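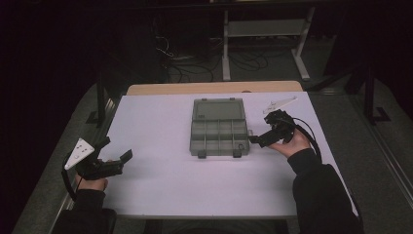 May 31, 2026
By the Wiltmont Wet Meadow Study Group

4. Water table response to ditch plugging

4.1 What we expected, and where we looked

The old drainage ditches at Wiltmont were dug to turn a sedge meadow into hay ground, and they did that job very well. Water that once crept across the slope through the upper layer of peat dropped into the nearest ditch and left. The restoration plan was simple on paper: pack the ditches with local soil at intervals, bring the water back up close to the surface, and let it spread out again. What excited us from the start was the chance to watch this happen well by well, with measurements from before the work as well as after.

Praltura built nine plugs in the main ditch and its upper branch, using clay-rich soil taken from the old spoil banks. Each plug was built wider than the ditch and finished a little higher than the ground on either side, so that settling would leave it level instead of low. The contractor worked from the top of the slope down. We had asked for this order, hoping to see the upper meadow respond while the lower meadow still behaved as it always had, and that gave us a far better comparison than we could have hoped for from the dates alone.

We read 38 shallow wells, set in lines running away from the ditch on both sides. The lines cross three kinds of ground: firm peat in the upper meadow, the broken and cracked peat near the old hay road, and the thin peat over gravel at the bottom, which we call the Hirano end after the lane that borders it. The Rurkstead meadow, which was never ditched, served as our reference site. It sits on the same kind of slope and gets the same weather, and its plants are what we would love to see at Wiltmont one day.

4.2 The upper meadow

The upper meadow responded beautifully. Before the work, the late-summer water table next to the ditch was well below the root zone of the sedges, and it climbed only slowly as we moved out along the lines. After plugging, that long dip toward the ditch nearly flattened out. The wells closest to the ditch changed the most, as theory says they should, but we were delighted to find a clear rise in the outermost wells too, farther out than our simple drainage model had predicted.

Our working target was a water table no deeper than 40 cm in August, the driest month at this site. Every well in the upper meadow met it in the first season. The second season was drier at both sites, and the upper meadow still met the target, with the water table falling at nearly the same pace as at Rurkstead through the dry weeks. That matching pace matters more to us than the depth itself. A drained peat soil drops fast and then recovers fast after rain, while an intact one moves slowly in both directions, and the upper meadow has started to move slowly.

We do want to be careful here. Two seasons are a short record, and peat that has been dry for decades is packed tighter than peat that never dried. Some of the slow movement we see could come from that packing. The way to tell the two apart is to watch how much the ground surface rises and falls with the water, and we have begun doing that with rods driven through to the mineral soil.

4.3 The cracked peat by the hay road

The middle ground was the most interesting part of the study, and the part we had most wrong. We expected a weaker version of the upper meadow. Instead, neighboring wells behaved in completely different ways. One would rise and hold, and the next one along the line would rise after rain and be back where it started within days.

Digging small pits between such pairs gave us the answer. Old cracks, some of them partly filled with crumbly dark peat, run downslope beneath the grass and carry water around the ends of the plugs. They were invisible from above. Once we knew to look, we could trace several of them by the greener strips of growth at the lower end. Praltura came back to extend two of the plugs sideways past the cracks, and the wells just above them rose soon afterward and have held since. It was a wonderful thing to see in the records, a plain step up on a line that had been jagged for months.

We would strongly encourage anyone planning similar work to dig test pits across the line of each plug before building. The pits were quick and cheap, and they would have changed our design.

4.4 The Hirano end

At the bottom of the slope the peat is thin and rests on open gravel. Plugging the ditch raised the water here in spring, but by August the gravel had drained most of the gain away. The target was missed in both seasons. We do not see this as a failure of the plugs. Water was leaving downward through the gravel, and a plug in a ditch can do little about that. Still, spring flooding now lasts longer, and the short grasses in the low spots have begun to give way to rushes.

Planting was concentrated here for that reason. A total of 1219 nursery-grown sedges went in along the wettest edges, placed by hand in loose groups so that each group could spread into the next. Survival was best in groups planted in slight hollows, and poorest on the spoil left beside the old ditch, where the soil dried and crusted. Seed was tried as well, in small marked plots. Very little came up except where the turf had been scraped away first, and in those plots the seedlings were thick enough that we had trouble telling where one ended and the next began!

Figure 4. Compartment box with the lid open.
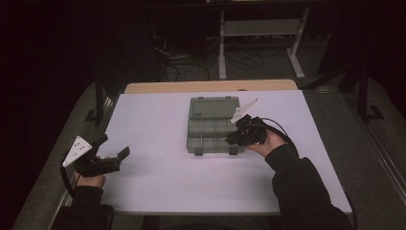
One neighbor wrote to us that the lower pasture had stayed soft well into summer since the plugs went in, and asked whether the water could be let down for haying if it ever came to that. The question is a fair one and we took it seriously. The wells nearest the boundary show a longer wet period in spring but no change in late summer, so the soft ground in early summer is probably real and probably linked to the work. We have suggested a shallow swale along the boundary, draining back into the lower meadow, which would keep the water on the restored side without opening any of the plugs.

4.5 How the three areas compare

Put side by side, the three areas show how much the ground itself decides the outcome. The same plugs, built from the same soil by the same crew, gave a full recovery of the summer water table in firm peat, a patchy one in cracked peat, and a spring-only gain over gravel. Distance from the ditch, which we had expected to explain most of the differences among wells, explained a good deal in the upper meadow and very little anywhere else. Peat condition did much better across the site as a whole. The plant records, covered in Section 5, follow the same pattern with a delay, and the first sedge seedlings outside the planted groups were all found in the upper meadow, close to the wells with the steadiest water.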